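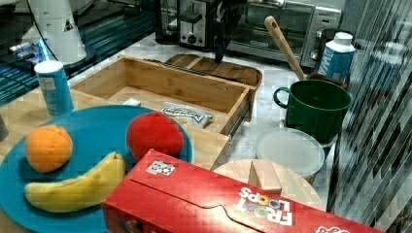
One reader wrote in to say that a list of packed lunches is no use to anybody unless it says what came home again uneaten, and I've taken the point, so version 2 has a column for it.

Garnetti lunchbox diary: read me first

I've been writing down what goes into my two children's lunchboxes and what comes back in them. It began as a grumpy note on the fridge in March and grew into a spreadsheet (I know, I know). A few people asked for a copy, so I've tidied it up and put it here for anyone who wants to poke at it.

What's in the folder

lunches.csv is the main file, 104 rows, one per lunchbox.
foods.csv is the list of foods with my spellings, so "satsuma" and "easy peeler" both end up under orange.
notes.txt is me muttering. Skip it unless you like reading about cucumber.

Columns in lunches.csv

day: the school day, counted from the start of the diary. I left real dates out on purpose.
child: A or B. A is the elder and eats nearly anything, B has opinions.
main, fruit, extra: what I packed. Blank means I didn't pack one.
came_back: none, some or all. "Some" covers everything from one bite taken to one bite left, sorry!
swapped: yes if the child owned up to a trade. Please treat this one with great suspicion.

Things to watch out for

Fruit is a bit of a muddle. Apples went in whole at first and then in slices, and I only started noting which from row 45 onwards. Bananas are always whole. If you're comparing the two, use the later rows or you'll get a daft answer, as I did the first time.

Breakfast isn't in here at all. I tried, but cereal gets poured by whoever is up and I couldn't keep track of bowls before eight in the morning.

There are 12 rows where the box itself stayed at school overnight. I've marked those as blank in came_back and you should drop them before working anything out. Child B accounts for most of them.

Also, it's one family and one kitchen. Please don't use it to tell other parents what their children will eat.

Changes

Version 2, 04/07/2022: added came_back, fixed the spelling of houmous, took out a row I'd typed in twice.
Version 1: first go, main and fruit only.

Using it

Do what you like with it, a mention would be nice. If you spot a mistake, leave a comment on the page and I'll get to it once the boxes are washed.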